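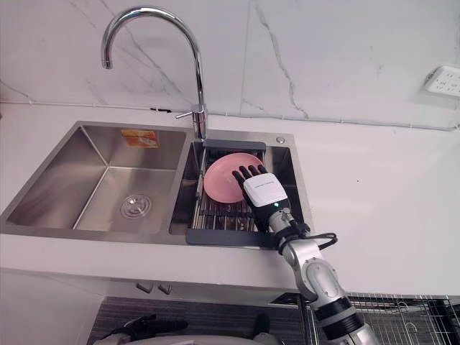
2026-04-16

Search this diary Go

Up before six because the Clomdale circular was due by email overnight and I wanted to read it before work. It came at 4:40. Twelve pages, most of it legal notices. The part that matters is on page nine. The liquidators have agreed the claims list and my number is on it, 1412, with the correct amount next to it. In January they had me down for half.

The first payment is set at 38 cents on the dollar. There may be a second one, but that depends on the case against the former finance director, and the circular says very little about him. The claim says he booked sales to Teltik that Teltik never agreed to, then borrowed against them. The hearing has been moved back again.

I did the sums on the back of the gas bill. It covers what I still owe my brother and leaves a bit over. I had written the whole thing off last year, so I should be pleased, and I suppose I am. Mostly I was annoyed all morning.

Called Gleice Nogueira at lunch. She put in more than I did and bought most of it in the last month, when Ismael Guimarães was telling everyone at the office that the price was a gift. She doesn't blame him. He lost money too. She wants to sell her claim to Rarkano, who have been writing to bondholders offering cash now for less than the first payment. I told her to wait. The letter makes it sound as if the offer closes soon, and I can't find anything that says she has to answer it. She said she'd think about it over the weekend.

Osvaldo Amaral sent round a note for the bondholders' group. He wants signatures for a letter to the regulator asking why the auditors signed the accounts two years running. I signed. I don't expect much from it. Kohei Oshima replied to all of us with four questions, three of which were answered in the circular.

Work was slow. Left at five, rain on the way home, bus full.

Luana Sampaio rang from Lins after dinner. Her mother is out of the hospital and eating properly. We talked for almost 2 hours and I didn't bring up Clomdale until the end. She asked if I would buy a bond again. I said a government one, maybe. She laughed at that.

To do: send the bank details form back to the liquidators, and it has to be signed in front of a witness. Ask Gleice. Find the original purchase slip, which should be in the blue folder with the tax papers. Pay the gas bill, and copy the sums off it first.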